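The washing machines at the Sutari apartments will stop at 9 p.m. starting in March, and a load that used to cost $1.50 will cost $2.30. Management posted both changes on the lobby board on Saturday morning, on one sheet of paper, under the heading "Good News for Laundry Users."

By lunchtime someone had corrected the heading in ballpoint.

The Sutari has 182 apartments and 11 shared washers, a ratio that has shaped more friendships and ended more of them than anything else in this part of Tolo. The building sits at the bottom of Beneš Street, where the bus turns around, and the nearest alternative is a laundromat nine stops uphill.
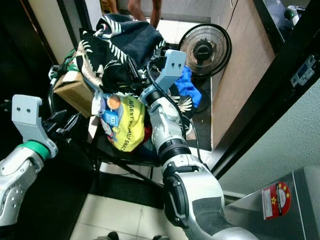
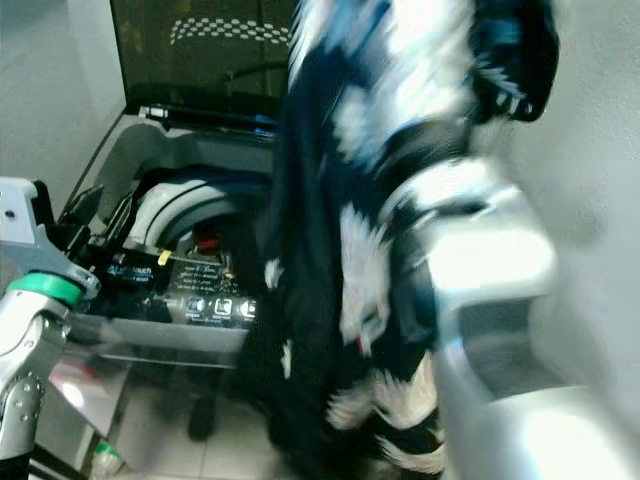

## What changes

The washers now run until midnight. Under the new schedule the last cycle must be started by 8:15 p.m., and the machines will be switched off at nine whether or not they have finished. The notice advises residents to "plan for the rinse."

The extra 80 cents a load is described as a "convenience adjustment." The convenience is a payment app from Biltus, the company that holds the building's laundry contract. The app will replace the coin boxes. Residents will be able to check from their sofas whether a washer is free, pay for it, and then walk down two flights to learn that someone else has walked faster.

Booking ahead will not be possible at first. Biltus says a reservation feature is planned for a later version and declined to say which one.

Coins will be accepted through the end of April in the two washers nearest the door. One of these has been out of order since before Christmas, a point the notice doesn't get into.

Dryers are unaffected, both in price and in temperament.

## The case for nine o'clock

Management's argument is noise. The laundry room is directly under six ground-floor apartments, and residents there have complained for years about the spin cycle, which one of them compared in a letter to living above a small airport with only one plane. The letter ran to four pages and included a hand-drawn graph.

It's a fair complaint. Late-evening washing has grown steadily, mostly because the evening is when people who work are home and own dirty clothes. According to figures printed on the back of the notice, the room handled 2,392 loads in January. The busiest hour of the day was 9 to 10 p.m., the first hour to be abolished.

Asked where those loads were expected to go, the management office suggested mid-mornings on weekdays, when there is "excellent availability." There is. Most of the building is at work.

The ground-floor residents, for their part, say they never asked for a price increase and would like it known in the elevator. Several have been spoken to coolly. One says her welcome mat was turned upside down, though she allows that it may have been the mail carrier.

## The case against

Upstairs, the mood is less philosophical. A sheet taped beside the notice invited residents to sign if they opposed the changes, and it had filled both columns by Sunday. A second sheet, inviting residents to sign if they opposed only the price, filled more slowly. A third, in different handwriting, asked whoever had taken a gray fitted sheet from the third dryer to please return it, and has drawn the most comments of all.

Nurses and bus drivers make up a good part of the building, and the people who get off shift at eight have done the arithmetic. If the bus is on time, they'll have a few minutes to get upstairs, collect the laundry, get back down, find a free washer and persuade their phone to talk to it. The laundry room has no cell signal past the second folding table. Biltus is aware of this and recommends completing payment "from a location with coverage," such as the stairs.

Then there is the matter of people without a smartphone. The management office says they may buy prepaid laundry cards at its front desk, open weekdays from ten to three. Longtime residents point out that the desk also stopped selling coin rolls last fall, on the grounds that it was not a bank.

A retired resident on the fifth floor, who has kept quarters for the washers in the same pickle jar for longer than the current management company has existed, says she intends to go on using them until someone physically stops her. She then plans to wash by hand in the bathtub, and to do it at ten at night.

## Meanwhile, uphill

The changes have been noticed at the top of Beneš Street, where the laundromat has put a chalkboard on the sidewalk reading "OPEN TILL 11. WE LIKE COINS." The price there is $2.75, so the trip doesn't pay for itself, especially with a bus fare on top. It does, however, come with a working vending machine and a bench by the window, and two Sutari residents reached there on Sunday evening said it was worth the difference to sit somewhere they were not annoyed.

The owner said business had picked up a little and that she bore no one any ill will. She has ordered a second bench.

Smaller arrangements are also springing up. A card in the window of the corner store offers wash and fold by the bag, "fast, discreet," which raises questions about the neighborhood's laundry that this publication is not equipped to answer. On the fourth floor, two households have agreed to share full loads and sort things out afterward. They report that the savings are real and that they now know a great deal about each other's socks.

## A meeting, of sorts

Management will hold an open hour in the laundry room next week to hear concerns. It was first set for 7 p.m., until someone pointed out that the room would be full of people doing laundry while they still could, and that the machines would have to be turned off for anyone to be heard. It has been moved to 10 a.m., when there is excellent availability.

Residents who can't attend may send comments through the Biltus app, under "Rate Your Wash." The form allows one to five stars and a short message. The app isn't yet available to download.

A spokesperson for the management company said the schedule would be reviewed after six months, that the price would not, and that the broken washer near the door was waiting on a part. The part has been waiting on a supplier. The supplier, when called, was closed until Monday and had a full voicemail box.

## If you live there

- Until the end of February, hours stay as they are, with the last start at 11:15 p.m.
- From March, the last start is 8:15 p.m. and the power goes off at 9. Doors and lids won't be locked, so anything stopped mid-cycle can be taken out, at whatever stage of damp it has reached.
- Prepaid cards bought at the front desk carry a one-time fee of $3, refundable on return of the card and the receipt.
- Items left in a washer for more than 20 minutes may be moved to the folding tables by other residents. This has always been the rule and has never once been taken well.
- The gray fitted sheet is queen size, with a small bleach mark near one corner. It can be left on the radiator in the lobby, and its owner has promised in writing not to watch.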